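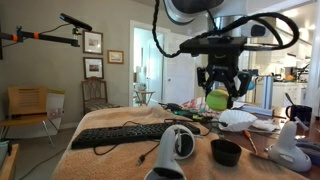 Amparo Collado starts every Saturday with the cables. Before the arm at Steltside gets power, she runs her fingers down the black coil beside it, feeling for a flat spot or a nick in the jacket. Then she does the loop on the other side, which needs enough slack to let the wrist turn fully without tugging at the sensor housing.

"Most of what goes wrong with a hand is really a cable," she says, and after a morning with her I believe it!

The arm has logged 3,037 hours, and the multi-fingered gripper underneath gets far more fuss than the heavy joints above. Its test piece is a tennis ball. It's a wonderful choice – light, fuzzy, a bit squashy, and cheap to replace. The fingers have to close on it evenly and hold it just clear of the table, and Collado wants 100 grasps before she'll sign off a new calibration. If one finger lags, she stops, backs the hand off and checks its screws.

The towel on the table stays put through all of it. Dropped screws don't bounce on terry cloth, and the colour shows them up beautifully. The screwdriver lives on the bare wood, within reach.

Next comes the bar sensor on its boom. Collado nudges the tilt, tightens the joint and goes back to the ball for another 22 tries. Her notebook is up to page 214.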